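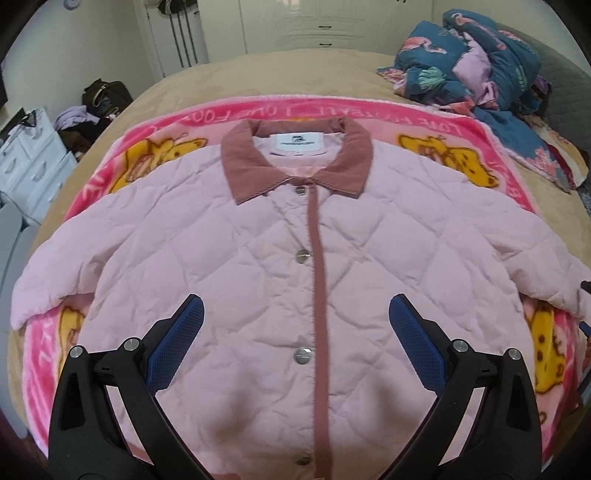
I'm going to say something that gets me funny looks at family gatherings: stop hanging up quilted jackets. Fold them! A hanger does nothing for a puffy jacket except give it weird shoulder bumps and eat up half the rod, and I've felt this way ever since we moved to Villalba and I ended up with one closet for everybody. Laid out flat on the bed, with the corduroy collar open and the sleeves flopped out to the sides, a jacket like the pink one is practically a big soft envelope. It wants to be folded. Close the snaps, sleeves in, bottom up, done.

My neighbor Gangadharan Kamath thinks I'm nuts. He says folding crushes the puff, and he bought 19 of those fat padded hangers to prove it (they're very nice hangers, I'll give him that). But his closet door doesn't close anymore, and mine does, with room left over for the vacuum.

And yes, you get creases. Who cares? It's a quilted jacket, it's all lines and bumps to begin with. Give it a shake in October and wear it to the bus stop.

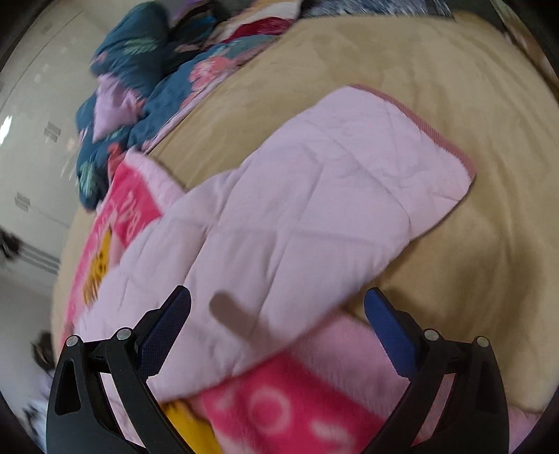 Diamond quilting and rosy trim, on top of the loud pink fleece.

The other thing I'll defend is doing this on the bed, blankets and all. People online want you to clear a big clean table first. I don't have a big clean table! I have a bed, and if I wait until it's tidy before I start tidying, the coats will still be on the chair in spring. Just shove the blanket over a little if it bugs you. Mine stays where it is.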